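Notebook, October
Subject: ageing of rubber loops, store and test bench

Continued from the previous page, where I ran out of space.

The conditioning cupboard was set to 23 degrees overnight and it held well. I opened it at 8.40 and took out the first group. Each loop rested flat on the bench for one hour before I touched it with the calliper. In the last series I did not wait, and the first readings were lower than all the others, so I do not trust them any more.

Test as agreed with Steinar Kragh: stretch to double length, 1,000 cycles, stop for ten minutes, measure the force at double length, then continue. We write the force at cycle 1, at cycle 100, at cycle 300 and at cycle 1,000. Between 100 and 300 the change is small in all loops from Borkitz. In the Langlois loops it is bigger, and I would like to repeat this before I say anything to them.

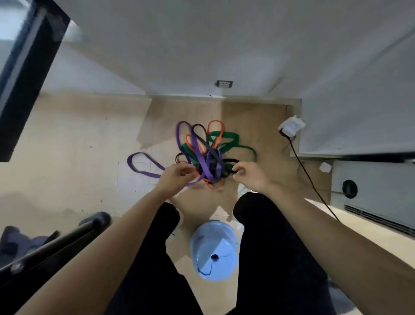
Why do we throw away the reading from the first cycle when we compare suppliers?
Rubber is always stiffer the first time it is stretched after a long rest. Part of this stiffness disappears in the first few cycles and comes back only slowly, so the first reading tells more about the storage than about the material. We keep it in the table but we compare from cycle 100.

I write this down because the new colleagues in Bernach have asked the same thing two times, and the old answer was in a letter which I cannot find.

Results of the morning, Linov loops, wide type. Loop 188 failed at the joint. It was a clean opening along the glue line and there was no tear in the rubber itself. The surface inside the joint was shiny over half of the width, which for me means that the pressing was not even. The neighbours from the same box went to the end without trouble. I put 188 in a paper bag with the label outside, not inside, as the ink of the label has marked a sample before.

Thickness: I measured at four places on every loop, with the joint always at twelve o'clock. The spread is larger than the data sheet allows, but only on the side opposite to the joint. Maybe it is the mould. Maybe it is my calliper, which presses a little too strongly on soft material. To decide this I need the dial gauge with the big flat foot, and it is at calibration until next week. 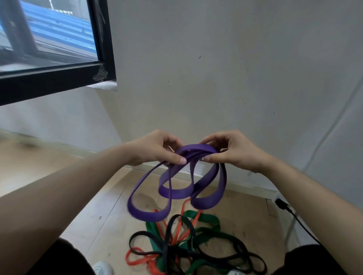

The dial gauge also has a problem with the return spring, so I have asked if they can look at this at the same time. If it is too expensive, we keep it for the hard rubbers only and buy another one.

Talc: we have a disagreement here. Steinar wants all loops powdered before storage so they do not stick together. I would prefer to store them without powder, hanging on a wide peg, and to accept that some will stick. Powder goes into the clamps, and then the loop slips at high force and the curve has a small step in it. I had such a step three times before lunch. After I cleaned the clamps with alcohol and a brush, the step was gone. We agreed to do half of the next delivery his way and half my way, and to look at both in spring.

Light ageing: the strips on the south window sill have now small cracks when I bend them over the pencil. The strips in the drawer have none. I could see the cracks with the hand lens only, not with the eye. The strips behind the glass plate are between the two, but nearer to the drawer ones.
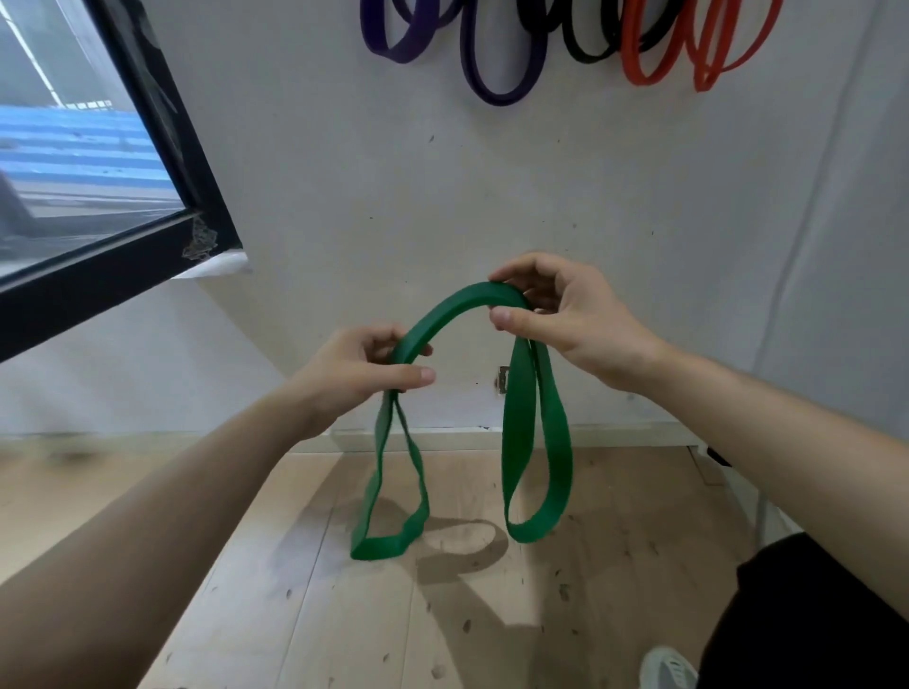 I turned the window strips at 14.15 so that the other face gets its turn. The marks in pen on the ends are fading, so I scratched the number again with a needle, outside the measuring length.

The room was 26 degrees in the afternoon when the heating came on. I stopped the cycling at 300 for the last Langlois loop and did not continue, so there is no value at 1,000 for this one. In the table I left the box open with a line through it. Please do not fill it with the mean.

To do:
Ask Linov for the pressing time of the box with 188.
Order clamps liners, the ribbed ones.
Send the rule about cycle 100 to Bernach.
Check the cupboard thermometer against the glass one.
Repeat Langlois with a full rest of one day before the first stretch.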